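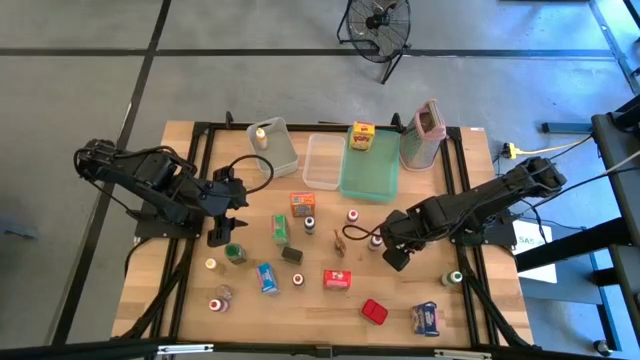

Two robot arms at a table, with containers along the far edge.

The Survey Behind the Rate Decision

Interest rate decisions are usually explained in terms of inflation and employment, and the figures for both arrive late. Prices are published weeks after shoppers have paid them. Payroll counts are revised, sometimes more than once. In the interval, policymakers rely on surveys that ask firms what they are charging, whom they are hiring and what they expect to do next. The Schouten Business Outlook is one of the smaller surveys of this kind, and over the past two years it has drawn more attention than its founders intended.

The Outlook covers the Sokthorpe region and the manufacturing towns to its north. Its June round went to 3947 firms, of which 2513 returned a usable form. Respondents are asked 11 questions, nine of which have kept the same wording from the first round onward. The other two concern credit conditions and were added after borrowing costs began to climb.

"The value of a survey lies in its dullness," said Wim Dijkstra, who directs the program. "If we rewrote a question each time the economy became interesting, we would have nothing to compare it with."

The credit questions have proved the most closely read. In June, 900 firms reported that they had put off a planned investment because of the cost of financing, and a further 330 said that they had canceled one outright. The two answers are treated separately. A postponed purchase may return when rates fall, while a canceled one often does not, and the difference matters to anyone trying to judge how long a period of tight money will be felt.

Mitali Chowdhury, a labor economist who reviews the results before publication, urges caution in reading them. Firms that are under strain, she noted, have more reason to answer a question about strain. Large employers are also easier to reach than small ones, and a shop with four workers carries the same weight in the headline count as a plant with several hundred. A weighted version appears in the annex, where it is seldom quoted.

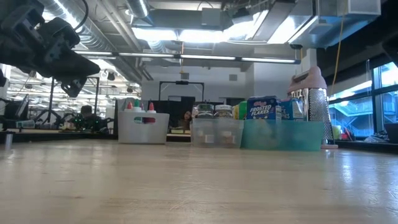

A scratched tabletop with a white bin and other items at the back.

Disagreement over the Outlook has been sharpest on the subject of wages. The June form asked firms to state the pay increase they expected to grant over the coming year. Expectations were highest in Rarkura, where several employers compete for the same skilled trades, and lowest in Zillwood, where two large sites have reduced their shifts. Some commentators took the Rarkura figure as a sign that wage pressure was building across the whole region and that rates would have to stay high into next year.

Botond Tóth, who advises a group of regional lenders, does not share that view. He argues that the town had fallen behind its neighbors on pay and is now catching up, a process that should end without any change in policy. "A rate increase cannot train an electrician," he said. "It can only make the firm that needs one less able to pay."

Bram Van Damme, who follows monetary policy for pension funds, takes the opposite position. Pay settlements in one town, he contends, are read closely in the next, and employers who intend to hold the line often find that they cannot. He points out that wage expectations in the Outlook have risen in three consecutive rounds, and that selling price expectations have risen with them. In his judgment, an early cut would be harder to reverse than a late one.

Both men cite the same table in support of their arguments. Dijkstra regards this as proper. The program publishes no forecast and offers no recommendation on rates, and its staff are barred from commenting on a decision in the week before it is announced. The rule was adopted at the suggestion of Wouter Van den Broek, the first chairman of the advisory board, after an early release was quoted by both sides in a legislative debate on central bank powers.

That debate has not gone away. Proposals to require rate setters to hold regular hearings outside the capital have returned in the current session, and supporters have pointed to regional surveys as evidence that a single rate bears unevenly on different places. Opponents reply that the rate must be single by its nature, and that relief for a particular town belongs in the budget, where elected officials can answer for it.

Questionnaires for the next round were approved on 07/08/2025. The wage question is unchanged. The credit section has gained one line, asking firms that postponed an investment in June whether they have since gone ahead with it.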